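Why Do Spills Leave a Ring?

Put a drop of tea on a saucer and leave it overnight. In the morning the water is gone, but a brown mark is left behind. Look closely and the edge of the mark is darker than the middle.

Tea is mostly water, with tiny bits of tea leaf and color mixed in. When a drop dries, the water turns into a gas called water vapor and floats off into the air. This is called evaporation. The tiny bits are too heavy to float away, so they stay on the saucer.

So why a ring? A drop is thin at its edge and thick in the middle. The thin edge dries fastest. More water flows out from the middle to take its place, and it carries the tiny bits along. They pile up at the edge until all the water is gone.

Even plain tap water can leave a mark. It has minerals in it, which are very small amounts of rock that dissolved while the water was underground. When the water dries, the minerals stay — that is the chalky stuff inside a kettle.

Stains are easiest to see on pale things, such as a white plate or a white tabletop.

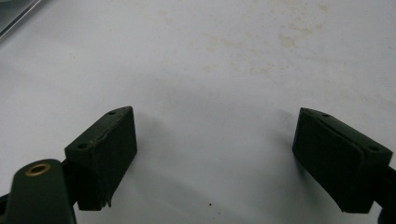
Faint beige and yellowish-brown stains on a white tabletop.

Try it yourself

Put 3 drops on a white plate: one of tap water, one of salty water and one of cold tea. Keep them well apart. Leave the plate where it won't be bumped, and look again the next day. Which mark is darkest? Which one has the clearest ring?

Words to know
Evaporation: when a liquid turns into a gas.
Mineral: a natural solid found in rocks and soil.

Written by Milagros Taipe

More to read
Why Does Ice Float?
How Soap Works
Where Do Puddles Go?
What Is Rust?
Why Is the Sea Salty?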